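Rumex and the step to 40

12/26/23

The horse is home from Prindura and the entries for the spring are not due yet, so I have time to write up the canter work. Readers who came for results can skip this one. Rumex finished the fall with rails down in the last line at two shows running, and both times the cause was the same: the stride got longer through the course and I did not get it back before the combination.

Malou Lauritsen watched the second round and her view was that I was half-halting too late and for too long. She had me ride a plain canter between two poles on the ground, no jumps at all, and change the number of strides on request. We got the normal number easily. Adding one was fine on the left lead. On the right lead he swapped behind every time.

That told us where to start. The plan since then has been five rides a week, two of them with poles and one with jumps. The jumps stay low. I do not think height is his problem and I see no reason to spend his legs on it in winter.

The pole work runs in short sets. I ride the line forward, then normal, then collected, and walk before changing the rein. If he swaps, I go back to a circle at the end of the arena until the canter is straight and come again. I used to correct him in the line itself, which mostly made him hollow and quick.

The bit is unchanged. I tried a stronger one in April and the only effect was that he stopped taking a contact on landing, and it took a while to undo. The saddle has been refitted with a little more room behind the left shoulder.

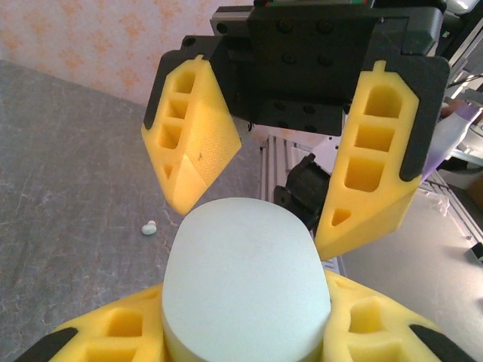
Conditioning is the other half of it. We go out on the track at Rarkach when the footing allows - trot up the long side, walk down - and I keep the canter sets for the flat part. His recovery is better than it was in the fall, though the cold weather may account for some of that.

The Ásgeirsdóttir method, which a few of you asked about, puts much more weight on hill work than I do. I have read it twice and kept the warm-up and dropped most of the rest. Rumex is long in the back and gets sore on steep ground.

The right lead is still the weak one. I will move the poles a stride farther apart after New Year and see whether he holds it there.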